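**Ticket: left hand lags operator during pillow task, demos rejected on import**

Status: open, waiting on Valtico
Opened by: Silvia Kuruc
Assigned to: Azra Matić
Project: Takumen, living room set

**Problem**

When I teleoperate the pillow task, the left hand closes late. The right hand tracks fine. On a two-handed grasp the right side pushes the pillow before the left fingers have started to curl, so the pillow rotates and I have to let go and try again. The importer then throws out the demo because the gap between commanded and measured finger position goes over the limit on the left side.

The task is the usual one: walk up to the sofa, pick up a pillow with both hands, put it down at the other end of the seat, step back. It was fine until we updated the glove software in October.

**Setup**

- Operator gloves: Gusitz, both recalibrated before the session
- Hand controller firmware: Valtico, same version left and right
- Recording: Takumen recorder, default profile
- Walking is on the foot pedals, arms and hands on the gloves

**Log (Silvia)**

9:40 — Recalibrated gloves. Open hand and fist both look right in the preview.

9:55 — Held both hands open in front of the seat and did slow open/close without touching anything. Left lag shows up here too, so it isn't contact or grip force.
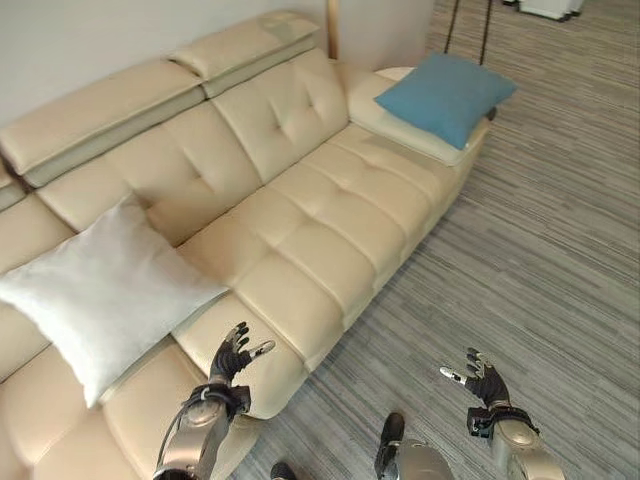 10:10 — Swapped the gloves' USB ports. No change. Swapped the cables as well. No change.

10:25 — Recorded 3 demos at normal speed. All rejected, left side only. Worst delay was 550 ms on the thumb.

10:50 — Recorded again at about half speed. These pass, but the motion is too slow to be useful for training and I don't want it mixed in with the older set.

11:15 — Restarted the hand controllers. Lag was gone for the first few grasps, then came back and stayed.

**Comments**

**Azra Matić:** The restart result helps. It sounds like a queue filling up. Please turn on verbose logging for the left hand, run it until the lag returns, and attach the file. Also check the smoothing setting in the Gusitz panel. The update resets it on whichever glove connects first.

**Silvia Kuruc:** Smoothing was on for the left and off for the right. Turned it off for both. Delay on the thumb is down to 135 ms, which is better but still over the limit. Verbose log attached.

**Azra Matić:** Read the log. The left controller gets every glove packet twice, once from the new glove service and once from the old one, which is still set to start at boot. It works through all of them in order and falls behind. Stop the old service, then restart the controller. Polák had the same thing on their bench arm, and that fixed it there.
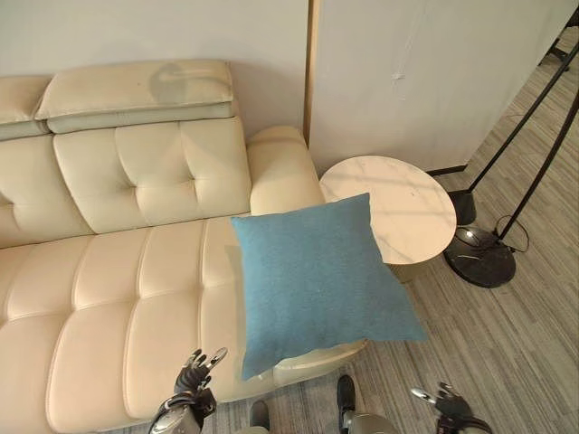 **Silvia Kuruc:** Can the rejected demos be repaired by shifting the left hand data in time?

**Azra Matić:** I wouldn't. The delay grows over the length of each demo, so one fixed shift won't line it up, and you were correcting for the lag while you drove. Mark them as bad and record new ones.

**Silvia Kuruc:** OK, marked as bad. Stopped the old service and restarted. Ran more than 3 minutes of open/close and the delay stays under the limit on all fingers. Will record a full batch this afternoon.

**Azra Matić:** Good. I've asked Valtico whether the controller can drop duplicate packets by itself. Leaving this open until they answer. Please don't run the glove updater on the second station before then.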